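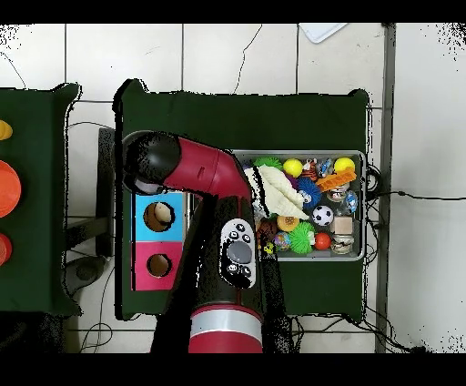
Newsletter > Clubs and Activities > Robotics

Robotics Club: Sorting Season Is Here!

If you've walked past the Madus Building after school lately and heard a cheer go up, that was probably us. The club has been deep in the pick-and-drop challenge since December, and we are having so much fun with it that we wanted to share where things stand before the open house.

The job sounds easy. The arm has to take toys out of the gray metal tray, one at a time, and drop each one through the correct hole in the two-color box. Big things go in the light blue side, small things go in the pink side (its hole is the smaller of the two, so a wrong guess tends to end with a ball rolling off across the tiles and somebody crawling after it). A run lasts 125 seconds, and the clock does not stop for crawling.

What makes it hard is the tray. We pack it full on purpose! Spiky balls, a soccer ball, a striped tiger, a little wooden cube, glass jars, and a crinkly white piece of fabric thrown over part of the pile. The fabric was Bontu Admasu's idea and the rest of the team groaned when she brought it in, but it has taught us more than any other item. The arm loves to grab a fold of it and bring a ball along for the ride. Bontu's group wrote a new routine that lifts a little, waits, and checks the grip again before moving over to the box. It costs us a couple of seconds per toy and everybody agrees it's worth it.

The clear ball and the jars are still giving us trouble. Our vision program, Skumon, was trained on 178 photos that club members took themselves, and looking back, we took far too many of the yellow balls and hardly any of the see-through stuff. Kedir Wolde has started a fresh set under different lights, with the blinds open and closed, and he'd love help with labeling. You don't need to know any code for that. Bring a laptop and some patience, and he'll show you how the labels work in five minutes.

Our best run so far is 9 toys in the right holes with none dropped, and the whole room went nuts. The run right after that one scored 2, so we are keeping our heads on straight. The younger members have been in charge of the scoresheet and they are extremely strict. A toy resting on the rim does not count. We've asked.

The next big thing is the Salura Student Robotics Day on 22 April 2023, where we'll run the same challenge against the team from Workneh Academy. They visited us for a practice afternoon and their approach is really different from ours: they clear the top row first and work down, while we let Skumon choose whatever it's most sure of. Both teams went home with a list of things to steal from each other, and we can't wait to see what they've done with theirs.

Families are welcome at Robotics Day, and there will be a table where kids can drive an arm by hand and find out how tricky a spiky ball can be. Before then, we could use donations of small toys, especially odd shapes the arm hasn't met yet. Please make sure they're clean and don't need batteries. Drop them in the box outside the club room, or hand them to Bontu or Kedir at any meeting.

New members can still join this term, any grade, no experience needed. Come by and watch a run!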